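Home | Shop | Workshops | Journal | FAQ | Contact

We use cookies to keep your basket full and to see which pages people read. Accept / Manage settings

Keltness Towels and Home Linens: Your Questions Answered

Hello, and welcome to the longest page on our website. Bernadette Castellanos started it as a single sheet of notes kept beside the telephone, and it has grown every time one of you has rung up with something we hadn't thought of. Have a rummage, and if your question isn't covered, the address is at the bottom.

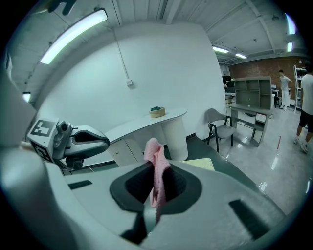
WASHING

Do I need to wash new towels before I use them?

Yes please, and ideally twice. New cotton comes off the loom with a finish on it that makes it feel lovely in the shop and rather useless against wet skin. One wash at 40 degrees takes most of that away and a second usually finishes the job. Wash strong colours on their own the first couple of times, particularly the dark red and the navy, both of which let go of a bit of dye to begin with. The paler shades are much better behaved, but I'd still keep a new pink one away from your best white shirt until it has been through the machine.

What temperature should I use after that?

For everyday washing, 40 is fine. If somebody in the house has been poorly, or the towels have been sitting damp in a gym bag (we've all done it), go up to 60. Our plain cotton towels don't mind 60 at all. The waffle and honeycomb weaves will shrink a little more than the flat ones, mostly in length, and mostly in the first few washes. We cut them long to allow for it, so don't be alarmed if yours looks enormous when it arrives.

Can I use fabric softener?

You can, of course, they're your towels! But we'd rather you didn't. Softener leaves a coating on the fibres and after a few months you'll find you're pushing water about instead of drying yourself. If your towels have already got to that stage, put them through a hot wash with no detergent at all and a cup of plain white vinegar in the drum, then another wash as normal. The smell goes once they're dry. My mother did this every September when the holiday visitors had gone home, and she had towels older than me.

My towels have gone stiff. What have I done?

Probably nothing. If you live somewhere with hard water, the minerals settle in the loops and the towel dries like a board, especially indoors on a still day. Use a bit less detergent than the packet tells you, give the towel a really good shake before you hang it up, and another when you take it down. Ten minutes in a tumble dryer at the end helps too, if you have one. Lieven Van Beek, who looks after our dyeing, scrunches his up in both hands like a sponge when they come off the line and swears by it. I have tried it and I think he may be right.

How often should I wash a bath towel?

After every three or four uses, provided it dries fully in between. Hand towels want doing more often, and tea towels more often still. A towel that never quite dries will smell long before it looks dirty, so spread it over a rail if you can. A hook bunches it up and the folds stay damp.

WEAR AND REPAIR

I've pulled a loop. Is the towel ruined?

Not at all. Snip the loop level with its neighbours using small sharp scissors and carry on. Towelling is woven, so it won't ladder the way a jumper would. What you mustn't do is tug it, as you'll draw up the threads on either side and end up with a bald line. Cats are responsible for a good half of the emails we get on this subject.

The edge is coming undone. Can you mend it?

Very often, yes. Post it to us clean and dry with a note of your name and order number, and Branislav Jurčo will run a new hem on it. There is no charge for our own towels in the first 2 years, and after that we ask for the return postage. We'll mend other people's towels as well if the machines are quiet, but do write first so that we can have a look at a photograph and tell you whether it's worth the stamp.

What can I do with a towel that really is past it?

Cut it up! A worn bath towel gives you floor cloths, a bath mat lining, a draught stopper filling and a decent wedge for drying the dog. Zigzag the cut edges or they'll shed fluff over everything. Animal shelters are often glad of old towels too, though ring them before you turn up with a car full. Please don't put cotton towelling in the general rubbish if you can help it - most textile banks will accept it in any condition as long as it's dry.

CHOOSING

What is the difference between your ranges?

The Codari range is our classic looped towel, thick and heavy, and it takes its time to dry. The Trosico is thinner and has a textured weave, so it dries quickly and folds up small, and people buy it for swimming and for bathrooms without much heating. I have both at home. In winter I reach for the Codari every time and in summer I hardly touch it. The Abubakari is our heavy bath mat, made in one colour only (oatmeal) because that's the yarn we can get reliably.

What does the weight mean?

It's the number of grams in a square metre of cloth, and it's a fair guide to how thick a towel will feel. A higher number isn't always better. Heavy towels hold more water and feel marvellous, but they need a warm room and plenty of space, and they take up an awful lot of washing machine. If you dry everything on an airer in the hall, go lighter than you think you want.

Will the colours match what I bought last time?

Nearly. We dye in small batches and there is always a slight difference from one to the next, and your older towels will have faded a touch as well. If you need a true match, buy the whole set at once, or send us a snippet from a hem and Lieven will pick the closest we have on the shelf. Pinks and greens wander the most. Greys hardly move.

ORDERS AND RETURNS

How long will my order take?

Most parcels leave us within two working days. Monogrammed towels take longer because Ewurabena Boateng does all of them herself and she won't be hurried, quite rightly. Please check your initials before you press the button. We can't take back a monogrammed towel unless we've made the mistake.

Can I return something I've washed?

If there's a fault, certainly, washed or not. If you've simply changed your mind, we need it back unwashed and with the band still on, within 20 working days.

Do you supply guest houses and holiday lets?

We do, and we love to. Kastriot Vasić handles the larger orders and will send out a sample of each weight so you can launder them your own way before you decide. Do take him up on that. Your laundry may be a good deal fiercer than our little machine, and he'd much prefer to hear about it before he has packed six boxes.

May I visit the shop?

Please do. We're up the stone steps behind the old chapel, and there's a bell if the door sticks. If you can't manage steps, telephone when you arrive and we'll open the yard gate, where you can come in on the level. There is usually a kettle on, and the seconds basket is just inside the door.

I still have a question!

Write to the shop through the contact page or put a letter in the post. Bernadette reads everything that comes in, and she answers in the order it arrives.

Page last updated 13 March 2020

Was this page helpful? 361 people said yes

Shared 915 times

Join our newsletter for new colours, seconds sales and workshop dates. Enter your email address. Unsubscribe whenever you like.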